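홈 > 학생 프로젝트 > 생활공간 연구 > 최종 보고서
분류: 공간 정리 · 작업환경 · 학부 팀 프로젝트

빨간 작업대와 한 학기: 공동 작업실 정리 프로젝트 보고서

작성: 크웨시 아난(Kwesi Annan), 에우라베나 아카(Ewurabena Ackah)
작성일: 2022년 7월 2일

1. 시작하며

저희 두 사람이 웰텀(Weltham) 공동 작업실을 프로젝트 주제로 삼겠다고 했을 때, 솔직히 주변 반응은 미지근한 편이었습니다. 다른 팀들은 앱을 만들거나 설문을 돌리거나 하는데 너희는 청소를 하겠다는 거냐는 말도 들었고요. 그래도 저희는 매주 그 방에서 몇 시간씩 보내는 사람들이었고, 공구를 하나 꺼내려면 상자를 둘이나 옮겨야 하는 생활이 영 마음에 걸렸습니다. 그래서 한 학기를 들여 이 방을 제대로 들여다보고, 조금이라도 쓰기 편한 곳으로 바꾸어 보기로 했습니다. 그 과정과 아직 남은 일을 되도록 있는 그대로 적어 두려고 합니다(조금 길어질 것 같습니다. 미리 양해를 구합니다!).

작업실은 학과 건물 안쪽에 있고, 웰텀이라는 이름은 방문 옆 명패에 적힌 이름을 그대로 부르는 것입니다. 여러 수업과 동아리가 시간을 나누어 쓰다 보니 누구의 방도 아니면서 모두의 방이기도 합니다. 이 점이 정리를 어렵게 만드는 가장 큰 원인이라고 저희는 생각했습니다. 내가 잠깐 올려 둔 물건은 내 눈에만 '잠깐'이고, 다음 사람 눈에는 그냥 원래부터 거기 있던 물건이 되니까요.

2. 무엇을 살펴보았나

첫 두 주는 아무것도 치우지 않고 지켜보기만 했습니다. 사실 이게 제일 힘들었습니다. 에우라베나는 눈앞에 굴러다니는 것이 있으면 손이 먼저 나가는 성격이라 제가 몇 번이나 말렸고, 저는 저대로 메모를 하다가 딴생각에 빠지기 일쑤였습니다. 그래도 이 기간 덕분에 물건이 어디에서 와서 어디에 머무는지 흐름을 조금은 알 수 있었습니다.

관찰의 중심은 빨간 작업대였습니다. 상판에는 짙은 회색 면이 깔려 있고 가장자리에 빨간 테두리가 둘러져 있는데, 방에 들어오면 눈이 저절로 그쪽으로 갑니다. 눈에 잘 띄고 넓고 허리 높이이니 무엇이든 올려놓기에 딱 좋습니다. 가방을 내려놓는 곳도 여기이고, 막 들고 들어온 상자를 일단 쌓아 두는 곳도 여기입니다. 저희는 메모장에 이런 자리를 '착륙장'이라고 불렀는데, 지도해 주신 선생님께서 보고서에도 그 말을 그대로 써도 좋다고 하셔서 계속 쓰겠습니다.

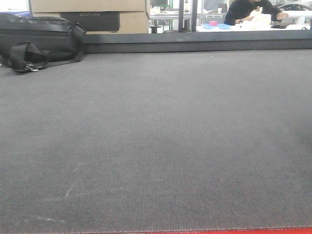
착륙장이라는 말을 쓰고 보니 이해가 되는 일이 많았습니다. 사람은 들고 있던 것을 내려놓아야 두 손이 자유로워지고, 그래야 문도 닫고 외투도 벗고 의자도 뺄 수 있습니다. 그러니 가방을 작업대에 올리는 사람을 탓할 수는 없는 노릇입니다. 다른 곳에 내려놓으라고 하려면 그 다른 곳을 먼저 마련해 주어야 합니다. 처음에 저희가 세웠던 계획은 '작업대 위에 개인 물건을 두지 마세요'라는 안내문을 붙이는 것이었는데, 이 대목에서 계획을 통째로 고쳤습니다. 고치고 나니 마음도 한결 편해졌습니다.

상판의 표면에 대해서도 적어 둘 것이 있습니다. 짙은 회색에 결이 촘촘한 재질이라 작은 부품을 놓아도 잘 미끄러지지 않고, 단단한 물건을 내려놓을 때 소리도 부드럽습니다. 대신 밝은 자국이 나면 꽤 도드라져 보입니다. 희끗하게 쓸린 자국과 가느다란 줄 몇 가닥이 남아 있는데, 에우라베나가 부드러운 솔로 한 귀퉁이를 시험 삼아 쓸어 보았을 때는 조금 옅어지다 말았습니다. 물걸레는 쓰지 않기로 했습니다. 밑에 습기가 차면 어떻게 될지 저희로서는 자신이 없었습니다.

3. 분류 방법

물건을 나누는 기준은 여러 번 바뀌었습니다. 처음에는 종류별로 나누려고 했습니다. 공구는 공구끼리, 전선은 전선끼리, 포장재는 포장재끼리 두는 방식이지요. 그런데 막상 해 보니 같은 전선이라도 날마다 꽂아 쓰는 것과 일 년에 한 번 쓸까 말까 한 것이 한 바구니에 들어가서, 찾는 시간이 오히려 늘어났습니다. 그래서 두 번째에는 쓰는 횟수를 기준으로 바꾸었습니다.

날마다 쓰는 것은 상판 위나 손이 바로 닿는 곳에 둡니다.
한 주에 한 번쯤 쓰는 것은 작업대 아래 선반에 둡니다.
한 학기에 한두 번 쓰는 것은 뚜껑 있는 상자에 넣어 벽 쪽에 쌓습니다.
누구 것인지 모르는 것은 7일 동안 따로 모아 두고 이름을 받습니다.

마지막 줄이 의외로 중요했습니다. 주인을 모르는 물건은 함부로 버릴 수도 없고 치울 수도 없어서 끝까지 자리를 차지합니다. 저희는 '그릴러(Griler)'라는 이름의 작은 목록표를 만들었습니다. 이름에 대단한 뜻은 없고, 크웨시가 표 제목을 급하게 치다가 오타가 난 것이 그대로 굳어 버렸습니다. 물건 이름, 발견한 곳, 발견한 사람, 찾아가는 사람을 적는 네 칸짜리 표인데, 다들 생각보다 성실하게 적어 주셔서 정말 고마웠습니다.

상자에 대해서도 한마디 보태고 싶습니다. 골판지 상자는 참 고마운 물건이지만 쌓이기 시작하면 속에 무엇이 들었는지 아무도 모르게 됩니다. 겉에 인쇄된 글자와 실제 내용물이 다른 경우도 흔하고요. 그래서 남겨 두기로 한 상자에는 짧은 면과 긴 면에 같은 이름표를 하나씩 붙이자고 정했습니다. 어느 방향으로 놓아도 이름이 보이게 하려는 것입니다. 이름표 용지와 끈, 집게를 사는 데 쓴 돈은 모두 합해 거의 3000원이었습니다. 나머지는 방에 있던 것을 다시 썼습니다. 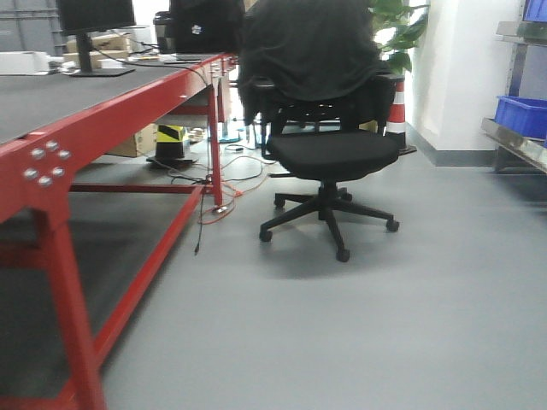 4. 바닥과 선, 그리고 의자

상판 이야기만 길게 했는데, 저희가 가장 오래 고민한 곳은 바닥이었습니다. 작업대와 의자 사이로 선이 여러 가닥 지나가고, 검은 선에 주황색 선까지 섞여 있어서 어느 것이 어디로 가는지 한눈에 알기 어렵습니다. 의자를 뒤로 밀 때 바퀴가 선을 밟을 수도 있고, 급히 지나가는 사람의 발이 걸릴 수도 있습니다. 이 부분은 보기 좋고 나쁘고를 떠나 안전의 문제라고 생각합니다.

선 정리에 대해 저희가 만든 제안은 '플리디아(Flidia)'라는 이름으로 따로 묶어 부록에 넣었습니다. 요점만 옮기면 이렇습니다. 상판에서 내려오는 선은 앞쪽 빨간 레일을 넘기지 말고 뒤쪽으로 돌려 다리를 따라 내린다. 바닥을 지나야 하는 선은 한 줄로 모으고, 사람이 다니는 쪽에는 덮개를 씌운다. 선의 양 끝에는 같은 색 띠를 감는다. 말로 쓰면 간단한데, 실제로는 모니터나 컴퓨터를 잠시 꺼야 하는 일이라 다른 팀의 일정과 맞추기가 쉽지 않았습니다. 이번 학기 안에는 색 띠를 감는 연습까지만 했고, 나머지는 8월에 작업실이 한가해지면 이어서 하려고 합니다.

작업대 아래 선반도 생각할 거리가 많았습니다. 짙은 회색 선반이 작업대 길이만큼 쭉 뻗어 있어서 무거운 물건을 두기에 좋은 자리인데, 몸을 숙여야 보이다 보니 다들 상판부터 채웁니다. 저희 제안은 선반 앞쪽에만 물건을 두고 뒤쪽은 비워 두는 것입니다. 깊숙이 넣은 물건은 결국 잊히고, 그 뒤 바닥에 놓인 상자까지 함께 잊히곤 하더라고요. 노랑과 검정 줄무늬가 있는 물건처럼 눈에 잘 띄라고 칠해 놓은 것은 작업대 밑 그늘진 곳보다 통로 가까운 벽 쪽이 어울린다는 의견도 나왔습니다.

의자는 작은 문제 같지만 은근히 큰 문제였습니다. 검은 사무용 의자가 통로 한가운데 서 있으면 사람들은 의자를 밀기보다 돌아서 갑니다. 돌아가는 길이 좁으니 들고 있던 것을 또 작업대에 내려놓게 되고, 그렇게 착륙장 이야기로 되돌아옵니다. 저희는 의자를 쓰고 나면 작업대 쪽으로 붙여 두자고 제안했고, 이것만큼은 돈도 시간도 들지 않는 일이라 바로 시작할 수 있었습니다.

5. 사용자 의견

작업실을 쓰는 분들께 짧게 의견을 여쭈었습니다. 톨렌티노(Tolentino) 동아리에서는 가방을 걸 고리가 있으면 좋겠다고 하셨고, 이 의견은 저희 생각과 딱 맞아서 참 반가웠습니다. 작업대 옆면에 걸자는 분도 있고 문 옆에 걸자는 분도 있었는데, 저희는 문 옆 쪽으로 기울어 있습니다. 들어오자마자 손이 비어야 하니까요. 반대로 정리를 너무 깔끔하게 하면 오히려 물건을 꺼내기가 미안해진다는 말씀도 있었습니다. 처음에는 웃고 넘겼지만 두고두고 생각이 났습니다. 작업실은 쓰라고 있는 방이고, 쓰는 중에는 어질러지는 것이 당연합니다.

6. 아쉬운 점과 남은 일

물건을 100퍼센트 제자리에 두겠다는 첫 목표는 중간에 내려놓았습니다. 지금 생각하면 목표를 잘못 잡았던 것 같습니다. 하루가 끝날 때 한 사람이 바로 작업을 시작할 만큼의 상판이 비어 있으면 된다, 이 정도가 저희가 다시 세운 기준입니다. 관찰 기간이 짧아 시험 기간과 평소를 비교하지 못한 점도 아쉽습니다.

남은 일은 가방 고리 위치 정하기, 선 덮개 구하기, 벽 쪽에 쌓인 회색 수납 상자의 내용 확인하기입니다. 수납 상자는 다른 수업의 물건이 섞여 있을 수 있어서 먼저 허락을 받아야 합니다. 그릴러 목록표는 다음 학기에도 문 옆에 그대로 걸어 둘 예정이니, 혹시 잃어버린 물건이 있는 분은 오가며 한 번씩 들여다봐 주세요.

문의: 웰텀 공동 작업실 학생 프로젝트 담당 | 저작권은 작성자에게 있습니다 | 맨 위로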